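From the Jurnby Kitchen Table
7 August 2019

We passed 196 usable demonstrations this week! When we set up the Jurnby table we were hoping to get there by December, so you can imagine the mood in the lab (there was cake, and it was eaten well away from the equipment).

For new readers: Jurnby is our joint effort with Somwood to collect examples of small kitchen chores, done by the arm with a person steering it, so that a learning system can pick up the chores from the recordings. Each example is one short task from start to finish. Put the strawberry on the plate. Move the bowl next to the colander. Lift the spatula off the pan. They sound like nothing until you try steering one yourself, and then you gain a lot of respect for your own wrist.

The biggest change lately is how we lay out the table. We used to put everything back in the same spot between takes, and the early model learned those spots beautifully and was lost as soon as a cup moved. Now we shuffle after every take, using layout cards the Bromov office drew up for us. There are 40 cards in the deck, and we've already worn the corners off a few. Takes are slower, but the new runs are so much more varied, and it's a real pleasure to scroll through them.

We also keep the fumbles now. If the operator misses a grasp and recovers, the take stays in with a "recovery" tag. Seven of those went into the last batch, and the Nair team, who do our training runs, have asked for plenty more. We're happy to oblige, being rather good at fumbling!

Two operator slots are open on the afternoon shift. No experience needed, and practice takes don't count toward the set, so come and have a go. Sign-up is on the sheet by the lab door.

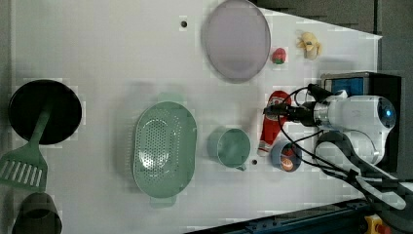 How long should one demonstration be?
Long enough to finish a single task and bring the arm back to its resting position. If a chore has several parts, record each part as its own take.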